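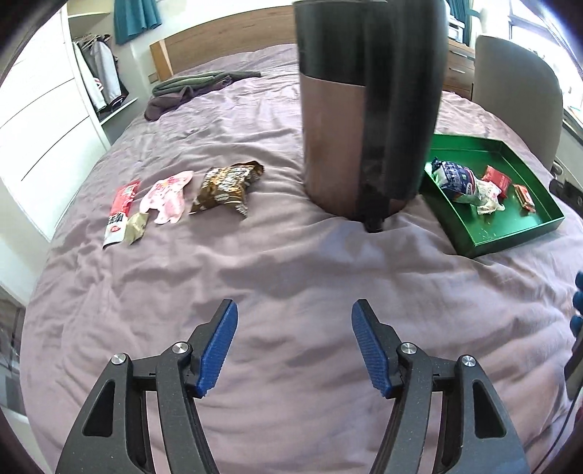 # Let the slow hand teach

8 March 2025

In the last months I read many articles which tell that teaching robots by hand is almost finished. Soon, they say, the machine will watch videos of people and learn everything from them. I have worked two years on the household project at Tivedance, most of this time with a gripper in my own hand, and I want to argue against this idea. Also I want to argue against a habit in our own field, which I think does more harm than the articles.

The habit is that we praise the fast demonstrator. When I started, Leanne Ackroyd showed me our numbers for the snack task: wrappers on a bed, a green tray, put one thing into the other. The best people finished 51 demonstrations before lunch. I was proud when I came near to this number. Then we trained on my data, and the robot closed its fingers on the duvet again and again, and lifted a nice fold of purple cloth with nothing in it.

A bed is a difficult teacher. It is soft, so a small packet sinks into it, and a tall canister makes a hollow where it stands. A crumpled wrapper gives you one corner to take, and this corner is in another place each time. My hand knows this and corrects itself without asking me. If I go quickly, the correction is so small that it is lost in the recording, and the robot receives only the result.

So I began to go slowly. I came down over the wrapper, waited, opened the fingers a little more, touched, and only then closed. Marta Melnychuk, who labels our recordings, complained at first that my files were too long. She was right about the length. But from eight slow sessions we got a policy that left the duvet alone more often than the one from the fast sessions, and I have not returned to the old way.

## About remote control

Some colleagues prefer the remote arm, and at Mitbridge they use almost nothing else. I understand why. The robot moves with its own joints, so it never learns a movement which it cannot make. With the hand tool I can twist my wrist in a way that no arm on our floor could follow, and I have done this many times, mostly when I was tired.

But I don't feel anything through the remote control. I press into the bed and see it only when the cloth is already folding around the fingers. With the hand tool I feel the resistance before I see it, and I stop. For hard things on a hard table I would choose the remote arm. For bedding, clothes and thin plastic, I choose the hand, and I think it is a pity that many teams buy one system and then make every task obey it.

## Mistakes should stay

My second complaint is about cleaning. In most projects a demonstration with a mistake is deleted. I drop a wrapper beside the tray, I pick it up again, and somebody marks the file as bad. Why? The robot will also drop wrappers. If it has seen only perfect work, it has no idea what to do after the first error -- it continues to the tray with empty fingers.

I don't say we should keep everything. If I was talking with somebody and forgot what I was doing, please delete it. But a mistake and its repair belong together, and the repair is maybe the most useful part of the file. Marta now has a separate label for these cases, and I would like to see such a label in every project.

As for the videos, I am sure they will help. They can show what people want done in a bedroom, and in what order. What they don't carry is how hard the fingers press, and with a soft bed under the wrapper this is half of the work. For this part I still prefer that a person takes the tool and does it, slowly, and is paid for the hour and not for the number of files.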